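Garitz, saison 2 : questions fréquentes

Combien d'épisodes compte la saison ?
Dix, de 42 minutes chacun. Le final dure 37 minutes de plus.

Quand sont-ils mis en ligne ?
À 21 h sur Waaka, un par semaine jusqu'en juillet. 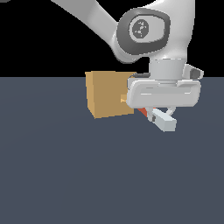

Les abonnés Lurnau y accèdent sans supplément, avec le même identifiant.

Faut-il avoir vu la saison 1 ?
Oui. L'intrigue reprend trois jours après l'incendie du port.
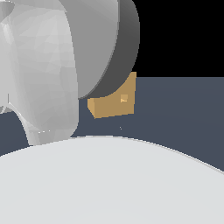
Le résumé proposé avant le premier épisode omet l'affaire Wutonano, reprise dès l'épisode 2.

Mise à jour : 23 avril 2026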